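Care of a shared room: whiteboards, seats, cloths

Posted by Oana Nedelcu

In our room the whiteboard stands on casters, and under it the dust likes to collect. I roll the board away first, then I sweep, then I wipe the bottom rail with a damp cloth. Hair around a wheel comes out with tweezers. 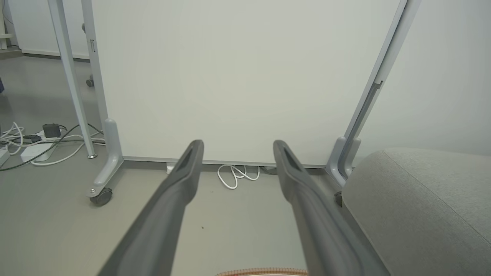 Vimala Sundaram: I put one drop of sewing machine oil on each wheel in April and the squeaking stopped. Wipe off the extra, or it marks the floor.

For woven gray fabric, brush along the seam before you wipe. Try every new cloth on a hidden place – red ones can give color in the first washes.

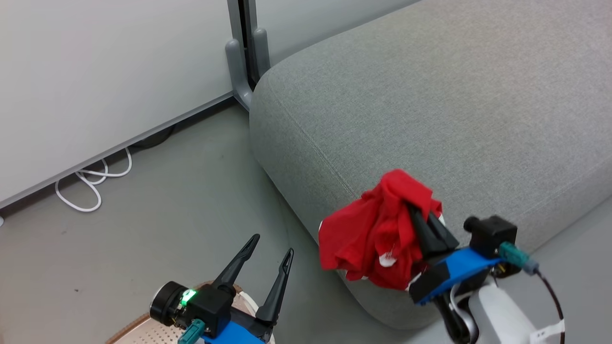
Warm water with a little mild soap is enough for most stains. Press, do not rub, and let the fabric dry for 2 hours before somebody sits. Red towels I wash alone, without softener, so they keep drinking water well.

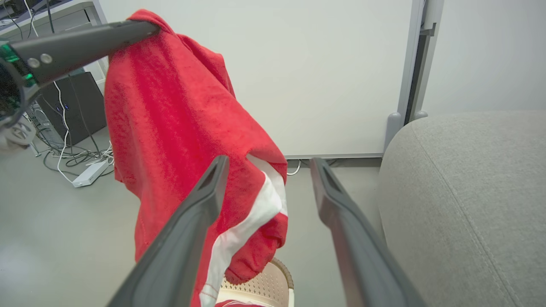

Red terry towel with a white stripe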